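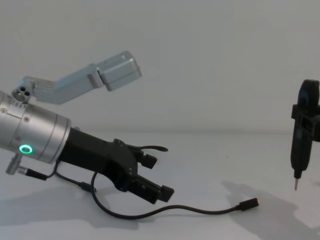

Open day at Gristetix, Cernelham

February 9, 2023

I've been wanting a new work table for so long that my family has started leaving the room when I bring it up, so when I saw that Gristetix was opening its doors for a day I put it on the calendar and told work I'd be out. They make table tops and wall panels, mostly for schools and labs and clinics, and they will also sell to a regular person with a spare bedroom and too many opinions (me).

The drive over to Cernelham was 57 minutes, and I spent a good part of it behind a truck carrying hay. If you go, don't turn in at the first gate. That one belongs to the lumber yard next door and there is no place to turn around, as I found out with a man in a forklift watching me. The right entrance is past the bus shelter, with a small green sign you can only read once you're on top of it.

You sign in, you get a sticker, you get a cup of coffee that is better than it needs to be, and then you wait in a hallway lined with sample squares. I could have stayed in that hallway all day! They have whites in there that I would have sworn were the same white until somebody lifted one off its hook and held it next to another. One goes pink. One goes a little green under the hall lights and then looks completely normal by the window. The one I liked best is called Gatis, and it's pale, almost white, with the tiniest bit of warmth in it, like the inside of an eggshell. I asked if it came in gloss and was told, very kindly, that it used to and they stopped. People complained about seeing the ceiling lights in it.

The tour groups were small and ours got the sanding area first. I had pictured clouds of dust and it was cleaner than my garage, though that's a low bar. The edges get done separately from the tops, and they let us run our fingers along a corner before and after. The before one felt fine to me, and then I touched the after one and went back to the before one and it felt like a cracker. There was a lot of talk about how rounded an edge should be. Too sharp and your forearm gets a dent in it after an hour of typing, too round and pencils roll off. I have a rolling problem at home with the old kitchen table I'm using now, but I think that's the floor.

After sanding we went into the coating room, or really we stood at the window of the coating room, since they don't want anybody's sweater fuzz floating in. Each top gets three coats with a rest in between. The racks they rest on are tall and slotted like the ones at a bakery, and I said so, and it turned out I was the fourth person that morning to say so. They keep it at 70 degrees in there all year. A woman in my group asked what happens in August, and the answer was a very long story about an air conditioner that I enjoyed more than she did.

My favorite stop was the room where they show you finished tops against finished walls. I had never given one thought to what goes behind a table. My wall at home is a kind of mustard that came with the house, and I've always blamed the table for looking dingy. Put a pale top in front of a plain light gray wall and everything you set down on it suddenly looks like it matters. I put my keys down just to see. My keys looked great! They sell the gray as a panel and also as a plain can of paint, and the can is what I came home with, so there goes one weekend.

They also talked about shadows, which I loved. A shiny surface gives you hard bright spots and you end up shifting your head around to see what you're doing. A flat finish lets the shadows go soft, and that's easier on the eyes if you do small work. I mostly do mending and some watch straps and the occasional model boat, all of it small and all of it easy to lose. On a smooth pale top with no pattern you can find a dropped needle. On my kitchen table, with its wood grain and its burn mark and its whatever that sticky patch is, you find the needle with your elbow.

Then came the cleaning demonstration. They put coffee, marker, mustard and some kind of machine oil on a sample and left it sitting while we looked at legs. When we came back the coffee and the oil wiped right off with a damp rag. The mustard took soap. The marker left a ghost, and I liked that they left it in the demonstration — it would have been easy to skip the marker. You can get the last of it off with rubbing alcohol, but they'd like you to go easy with that, and please, no scouring pads ever. I wrote that on my hand.

About the legs. There's a fixed frame and an adjustable one, and the adjustable one is called the Hauser. I leaned on it with my whole weight and it didn't budge, and then I was shown how to raise it and I got it crooked, one side up and one side down, and had to be rescued. It's a two-person job, or a one-person job if you have more patience than I do. I still want it. The top I picked out in Gatis with the Hauser legs comes to 490 dollars, delivery not included, and delivery to my road is going to be its own conversation. I haven't ordered. I've measured the spare room twice since I got home and I got a different answer each time, so that needs sorting out first.

A few smaller things for anybody thinking of going the next time they do it:

Wear flat shoes. The floors are smooth concrete and you're standing the entire time.

The offcut bin is by the exit, and you can take a piece home if you ask. I took one in the pinkish white and it's under my teapot as I type this. The good sizes were gone by lunch.

Bring a scrap of your own wall color if you have one. A couple ahead of me had painted an index card and they got twice as much out of the sample hallway as I did. I was trying to describe mustard with my hands.

Lunch was sandwiches on folding tables in the loading bay, cold enough that everybody ate with their coats on. The egg salad was good. There was also a soup but the line for it went out past the pallets, so I can't tell you about the soup.

There was one part I'd have liked more of. The packing area got a two-minute walk-through and it looked fascinating — corner guards, big rolls of felt, a table with a slot down the middle for the strap to go through. I asked a question about the felt and we were already moving. If they do the open day again I'm going to hang back and be a nuisance in there.

I left a little before four with my can of gray, my offcut, and a folder of sample chips. The chips are taped up on the mustard wall now. The one I loved in the hallway looks a bit peachy in my spare room after dark, and fine in the morning, so I'm leaving them all up for another week before I call in the order.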